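Dye bench notebook, Prurnodar workshop
December, madder series continued

08:40

Picking up the uneven red problem. To restate it so I don't have to read back through the autumn pages: same madder, same alum, same Wultex wool, and the reds come out brown on some runs and clear on others. The brown runs do not group by batch of root. They do not group by operator either, as far as the bench sheets can be trusted, and the bench sheets before October can't be trusted much.

Candidates still open:
– iron in the water
– bath running too hot
– leftover scouring agent in the wool

Tin from the old pot is struck off. The old pot was only used for onion and weld and I have found no sheet that says otherwise.

Plan for today is to hold everything else fixed and change only the water. 3 baths, all from the same ground root, same alum, wool cut from one length. Bath A on tap water, bath B on the bottled water from Grusmont, bath C on tap water with chalk added. The Grusmont water is hard and, going by how it behaves in the tea kettle, has plenty of calcium. I have no proper analysis for it. Somebody should ask the supplier for the sheet.

09:15

Wool weighed and wetted out. Note for the next person: the Wultex cloth takes water slowly even after scouring. Patches in the middle of the fold stay pale for a long time. Opened the folds and pushed the pieces under with the glass rod until no bubbles came. I suspect a lot of our blotchy samples come from people skipping this, which is a separate fault from the browning and should be logged separately. The two have been mixed together under "bad color" on the old sheets. Please stop using "bad color". Write dull, brown, blotchy, pale or bleeding.

Scouring smell still faint on the cloth. Rinsed a spare scrap and tested the rinse with paper, reads neutral. That doesn't rule out a soap residue but makes an alkaline one unlikely.

09:50

Mordant. Alum with cream of tartar, dissolved in hot water first and then made up. One jar of alum has caked, so it was broken up and sieved before weighing. Caked alum may have taken up or lost water, and then the weight is off by an amount I can't state. For today all samples are mordanted together in a single pot so any error is shared.

The Russo bath controller overshoots when set from cold. This was noted in the spring and is still true. The way round it is to set low, let it settle, then step up. The display and the glass thermometer agree once it has settled and disagree badly on the way up, with the display lagging. Anyone reading only the display during heating would think the bath was cooler than it was. That bears on the second candidate and I should have seen it sooner.

11:05

Mordant pot off the heat, wool left in to cool with the liquor. No rinse between mordant and dye, only a squeeze. The earlier sheets vary on this point and several don't say.

Madder soaked overnight in cold water as usual, split between the three jars by weight after stirring. Each bath is around 800 ml. Root goes in loose, not bagged. It makes a mess of the cloth but bagging gave us pale samples last year and I don't want to bring that back as a variable.

11:40

All baths in the Russo tank, lids on, thermometer in the middle jar. Chalk in C was stirred in dry and didn't dissolve, most of it went straight to the bottom. Expected. It gives up enough to shift the shade.

Colors of the liquors before any wool went in:
A – orange brown, cloudy
B – redder, clearer at the top
C – nearest to purple, with the chalk settled out

Promising, but liquor color has misled us before. Wool in.

12:30

Baths at 53 °C by the glass thermometer, display agrees. Holding here. The books say to stay well under a simmer for madder because the browns come out of the root above that, and they are probably right, but they give different limits and I have never seen one that says where its number came from. I picked a setting that is comfortably low. If the browning is purely a heat effect, all of today's samples should come out clear, and then water is off the hook.

Turned the cloth by hand with the rod, same number of turns in each jar. A is already duller. Not judging it in this light.

13:20

Side note on the pipes while waiting. The run to the dye bench is old galvanized steel and the one to the washing side was replaced with plastic at some point. Both come off the same main. If iron is the cause it would come from the old run, most of all first thing in the morning when water has stood in it overnight. Filling jars at 08:00 and filling them after lunch could then give different reds with everything else equal. I went through the bench sheets for start times. Only a few record them. Of those that do, the brown ones lean toward the morning, but there aren't enough to lean on.

From now on, write the fill time and which tap.

14:10

Wool out. Drained on the rack over the tray, jars kept with lids on for second dips. Let the pieces cool before rinsing. Going from warm liquor into cold water felted the edge of the Wultex cloth in the previous series and the edge samples had to be thrown away.

Rinse order is A, B, C, each piece by itself, never together. Madder grit holds in the weave and needs to be worked out before the piece dries or it marks. Keep the stream gentle and let it fall on the basin and not directly on the cloth. Final rinse is a still one, in a bowl, and if the bowl colors then it wasn't the final rinse.

The rinsing is done on the washing side, at the white basin, so on the plastic pipe. I had not considered that this splits the process over 2 different water runs. A piece dyed in clean water and rinsed in iron water can still sadden, and the other way round gives partial protection and would blur the pattern in the old sheets.

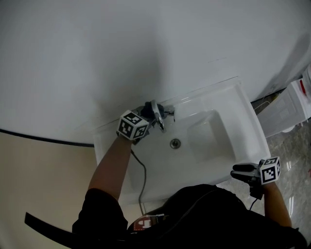
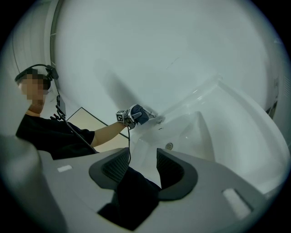

15:00

Pieces pinned on the line away from the heater. Judged wet against the reference card at the north window, then again under the lamp.

A – brick, clearly on the brown side
B – clear warm red, closest to the reference
C – a cooler red, slightly toward pink, good depth

So at a low, settled temperature the tap water still browns. Heat alone is not the explanation. C used the same tap water as A, and the chalk was enough to pull it back to red, which points to softness or acidity in the tap water as much as to iron. Annoying. I was set on iron. Chalk would also drop some iron out of solution, so C does not separate the two.

Quick check with the test strips: tap water on the dye bench shows a faint iron color, washing side shows nothing I would swear to. Strips are past their date. Not recording this as a result.

15:45

Dry judgment to be made tomorrow, by someone who hasn't seen the labels. Pieces are marked with thread knots at the corner, key inside the back cover.

Next series:
– washing-side water in all baths, with chalk and without
– dye-bench water drawn first thing, against the same tap after it has run for a while
– one jar of distilled with a known trace of iron, to see what iron alone looks like on this wool
– new test strips before any of it

Also want a jar run up fast on the Russo controller, display only, the way it was probably done before the spring. If that sample comes out brown on Grusmont water then we have two causes and both sets of old sheets make sense.

16:20

Second dips started in the spent baths with the offcuts. B still has color in it. A looks finished but went in anyway. Tank left at the same setting, lids on, top up with the matching water only. Do not top up B from the tap.

Caked alum jar relabeled for scouring tests. New jar ordered.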